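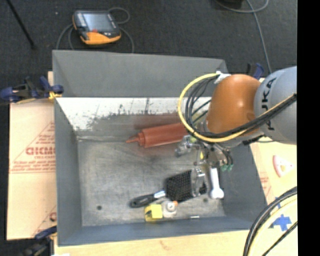 Bako Open Bin, Gray

Item 376
In stock at Staltness as of December 6, 2025

A plain rectangular bin with an open top and sides that slope in toward the floor. It holds mixed small things without sorting: a squeeze bottle, a hairbrush, whatever else comes off the bench at the end of the day. The slanted sides keep items toward the middle, and you can see everything in it at a glance.

The bin shown has been used. The white strip on the inner back slope is scuffed and the coating has rubbed away in places, and the floor has smudges and pale marks. New bins ship without this wear.

Details

Color: gray
Top: open, no lid
Floor: two small round holes
Price: $119
Shipping: 2 bins per carton, or single on request

Care

Wipe with a damp cloth and mild soap. Do not use scouring pads on the white strip. Long-handled items such as brushes can lie flat on the floor of the bin — there is no need to stand them up.

Replacement strips

A new white strip can be ordered separately under the Weteo parts list. Peel off the old one, clean the slope, let it dry overnight and press the new one down from the center outward.

Returns

Unused bins can be returned within 30 days in the original carton. For used bins and parts, write to Ji-hoon Ra at the Staltness order desk and give the item number.

See also: Tadidley shelf liners, Bako dividers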